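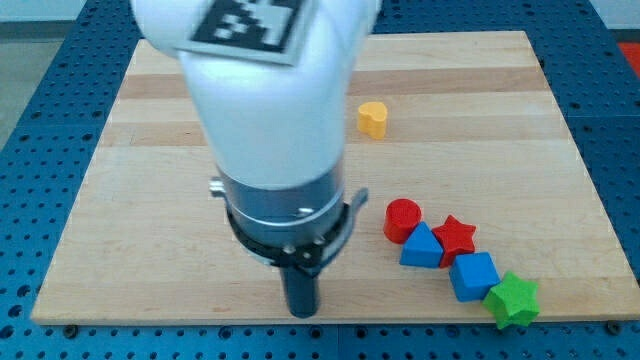
Has the county met the deadlines for answering records requests this quarter?

It met them for most departments. The sheriff's office and the assessor are still behind, and the assessor has asked for more time on every request involving appeals.

Progress report to the Eltia Fund
Project: Open Records Watch, Skemham County
Prepared by Yetunde Okonkwo
10/16/24

Requests filed. We sent 23 requests to county departments during the quarter. Replies have come back on all but 9. Two of the replies were refusals, both from the sheriff's office, and both cited an ongoing inquiry without naming it. We have appealed the first. The appeal on the second goes out this week.

Assessor's audit. The board voted in the summer to release the audit of delayed property tax appeals. The copy we received was missing its appendix, where the case dates are listed. The clerk says the appendix is with outside counsel. Alžběta Zelenák has written to the board chair asking who made that decision and when.

Meetings. We attended 11 public meetings and posted notes from each. The Skoltberg town council moved its budget session to a weekday morning with two days' notice, and we missed it. A recording has been requested.

Training. The records workshop at the Dmytriv branch library was full. People mostly wanted help with fee waivers, so we rewrote that part of the handout. A second session is set for November.

Spending. Copying fees were higher than planned. The county charged up to 100 dollars per request for staff search time, which we are disputing under its own fee schedule. Travel came in under budget and covered part of the difference. We are not asking for additional money at this point.

Next quarter. File the follow-up request for the appendix, finish the sheriff's appeals, and publish the department response times. Alžběta will send the receipts separately.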